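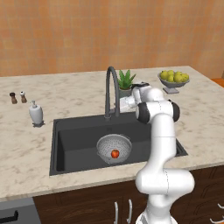 The arm at the sink in the simulated kitchen, with an apple in the colander.

Datent opened its Avutport office to visitors in June, and most of them ended up in front of the kitchen screen. Eskil Lie, who runs the simulation work, spent the day next to it answering questions.

"People ask where the real kitchen is," he said. "There isn't one yet. We build it on the computer first and let the arm practice there."

The kitchen is called Stiltumik. It has a marble counter, a dark sink and orange tile, plus the usual clutter: a soap dispenser, a bowl of pears, a potted plant beside the faucet. Lie wanted the plant kept close to the tap.

"A bare counter is too easy," he said. "At home you have to reach past things."

Visitors could start a run themselves and watch it on the screen. The office had signed up 91 people and 300 came. Lie said the line went down the stairs by noon, and he cut each turn short so that everyone got one.

Asked how often the arm picks up the fruit, he gave the figure from that morning, 59 tries out of a hundred. "It was worse in the spring. The colander is hard because the sides get in the way of the wrist."

The next step is a real arm and a real sink, which Datent plans to set up with Jurić, the firm that rents it floor space. Lie would not give a date. "When the number is better," he said.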